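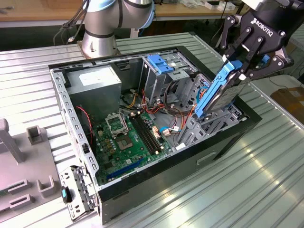
# Getting eighteen years of family files off an old desktop before it gives up for good

**Asked by Josefina Valdebenito** · May 27, 2024 · Category: Storage and backup

Hello all, and apologies in advance for the length of this, my children tell me I write emails like other people write novels.

We have a big old desktop that has lived under the stairs desk since we moved to Enddale. It was put together for us by Henríquez, the little repair shop near the station (sadly now a place that sells candles), and it has been a good servant. Everything is on it. Photographs from when the children were small, my late father's letters that I typed up one winter, all the household paperwork, my sister's wedding video, and a folder called "NEW FOLDER sort this" which I have never sorted.

Lately it has been getting slower and slower. It takes long enough to start that I can make a pot of tea and drink the first cup. Twice this month it has stopped partway with a black screen and some white writing saying it couldn't find anything to start from, and then when I turned it off and on again it was fine, as if nothing had happened. There is also a sound. I'd call it a tick, with a little pause and then another tick. My husband says it has always made that sound. It has not.

I've bought a laptop to replace it, which is lovely and light, but now I need to get everything across. I started copying the photographs on to a memory stick and it got through a good few and then sat there doing nothing for most of an afternoon. The pictures folder alone says 3,811 files and the whole lot comes to 580 GB, so I don't think memory sticks are the answer.

So my questions are:

1. Is it the hard disk that's going, or could it be something else?
2. Can the disk be taken out and plugged into the laptop somehow? I've had the side off the case to hoover it, so I'm not frightened of it, but I've never unplugged anything.
3. What should I be keeping things on afterwards so I'm never in this position again?

I don't want to spend a fortune, but I would be heartbroken about the photographs. Any help very gratefully received — and please do talk to me as if I know nothing!

---

## 3 answers

### Answer from Nicanor Palma

Could just be dust. Mine was slow for years and I reinstalled everything and it was like new. Try that first, it's free.

> **Comment, Lorena Jara:** Please don't reinstall anything, Josefina! Depending on which option gets chosen, that can wipe the disk, and it makes a poorly disk work very hard. Nicanor, I know you meant it kindly, but not with the only copy of her photos on there.

> **Comment, Nicanor Palma:** Fair enough, I hadn't read down as far as the ticking.

---

### Answer from Lorena Jara (accepted by the asker)

Hello Josefina, and no need to say sorry for the length, you've given us all the useful bits, and the tick is the most useful of the lot.

I can't tell you for certain from here, but a disk that ticks, goes missing at start-up and then stalls halfway through a copy sounds to me like a disk on its way out. It could also be a loose cable or a tired power supply, and I have been wrong before. The sensible thing is to treat it as a failing disk either way, as the steps are the same and none of them will do any harm if it turns out to be a cable.

**Before anything else, stop using it.** Shut it down properly and leave it off. Don't run a disk check, don't defragment, don't let anyone "clean it up" for you. A disk in this state may have only so many hours left in it and you want to spend them on copying.

**Now decide what matters most.** Get a piece of paper and write the list in order. Mine was baby photos, then the scanned documents, then music, and at the bottom a lot of things I could download again. You'd be amazed how much of 580 GB turns out to be old programs and three copies of the same holiday. The wedding video and your father's letters want to be right at the top, I should think. The letters will be tiny, so copy those first of all and you'll feel better straight away.

**What to buy.** You'll need two things:

- An external drive to copy on to. 1 TB would hold the lot, and 2 TB gives you room for years to come.
- Either a USB adapter lead or a USB dock for the old disk. If it's one of the full-size desktop disks (the chunky sort, a bit like a paperback) you must get the kind with its own mains plug, as the USB socket on a laptop won't give it enough power. People get caught out by that one and think the disk is dead.

**Getting the disk out.** Since you've already had the side off, you're halfway there.

1. Switch off at the wall and pull the mains lead out of the back. Press the power button once afterwards, to use up anything left in it.
2. Lay the case down on its side on a table, open side up. It's so much easier than crouching on the floor with a torch in your teeth, which is how I did my first one.
3. Touch some bare metal on the case before you reach in, and again now and then as you go.
4. Take a photo on your phone of where the leads go.
5. Find the disk. There will usually be two leads going into it, a wide flat one for power and a narrower one for data. If it's an older machine the data lead might be a broad grey ribbon, in which case tell us, you'd need a different adapter.
6. Pull the leads by the plugs and keep them straight. No wiggling side to side, the plastic on the connectors can snap and then you've a much bigger job.
7. The disk might be screwed in, or it might be in a plastic tray with a tab you squeeze on each side. If it's screws, there are often some on the far side too, so the other panel has to come off. Don't force it. If it won't slide, there's a screw you haven't found.
8. Put it down gently on something soft but not fluffy. A folded tea towel does very well.

Then plug the disk into the adapter, the adapter into its mains plug, and lastly the USB into the laptop. It should show up as another drive after a little while. If the laptop offers to **format** or **initialise** it, say no. If it offers to scan and fix it, say no to that too.

**Copying.** Go one folder at a time, in the order on your list. Dragging the whole disk across in one go is how you end up with a stall in the middle and no idea what got through. When a folder finishes, tick it off on your paper, open a few of the files on the new drive to be sure they really work, and move on. If one file makes it hang, note the name, skip it, and come back at the very end. You may also be told you haven't permission to open your old user folder. You can normally click Continue, though it does grind away for a bit.

Keep the old disk flat and still while it's running and don't pick it up to listen to it. I know how tempting that is!

**When to stop.** If the ticking turns into a steady loud clicking, or the disk won't show up after a couple of tries, unplug it and leave it alone. At that point it's a matter for a proper recovery firm, and the less it has been run the better their chances. I used one in Jirkcombe for my mother-in-law's disk some years ago and they were very kind, but it was not cheap, so ask for a quote before they do any work. And please ignore anybody who tells you to put it in the freezer.

**Afterwards.** Keep three copies of anything you'd cry over. One on the laptop, one on the external drive, and one somewhere out of the house. That third one could be an online service or a second drive that lives at your sister's and gets swapped when you visit. I do mine every July, when the schools break up, and it takes an evening with the radio on.

Let us know how you get on, I shall be thinking of those photographs.

> **Comment, Josefina Valdebenito:** Lorena, thank you so much, I have printed this out. The machine is off and I have told everybody in the house that it stays off. Quick question — the laptop hasn't got 580 GB of space on it, does that matter?

> **Comment, Lorena Jara:** Not a bit. Copy straight from the old disk to the external drive, both plugged in at once, and nothing needs to sit on the laptop at all. It does mean you'd want two external drives eventually, so that there's still more than one copy.

> **Comment, Josefina Valdebenito:** Only one long USB socket on this laptop! I'll need one of those hub things, I suppose.

> **Comment, Lorena Jara:** Yes, a hub will do fine. Get one with its own power if you can.

---

### Answer from Kári Baldursdóttir

Lorena has covered it beautifully, so I'll only add a couple of things from doing this for my own parents.

If you're comfortable with slightly fiddlier software, it can be better to take an **image** of a failing disk first. That means copying it whole, bit by bit, skipping over the bad patches and returning to them later, and then picking your files out of the copy. It's gentler than hopping about from folder to folder, as the disk reads mostly in a straight line. The free tools for it tend to be plain text affairs, though, and it's possible to get the source and the destination the wrong way round, which would be a disaster. If that sentence made you want to lie down, do it Lorena's way, or find a patient friend. You'd also need the destination drive to be at least as big as the whole old disk, including its empty space.

The other thing is email. If you used a mail program on the old machine and didn't read your messages on a website, they may be stored in a hidden folder well away from your documents. My father had 18 years of correspondence tucked away in one of those and we very nearly wiped it. Turn on "show hidden items" and have a look inside your user folder for anything called AppData. The same goes for browser bookmarks, which live in there as well.

And hang on to the old disk when you're done. Label it, put it in a drawer in an antistatic bag or its new neighbour's box, and leave it a year. You'll remember something in about October.

> **Comment, Anselmo Zapata:** Seconding the bit about the mail folder. Also check the Public folder, and the desktop itself. My wife kept her entire Peten trip on the desktop in a folder with no name.

> **Comment, Josefina Valdebenito:** Oh goodness, the email. I hadn't given it a thought. Thank you, Kári. The adapter has arrived (with the mains plug, I checked twice) and my father's letters are safely across, every one of them opens. Wedding video next, and then I'll start on the photographs after supper.

> **Comment, Lorena Jara:** Wonderful news! Put the second copy of those letters somewhere tonight, even if it's only that memory stick.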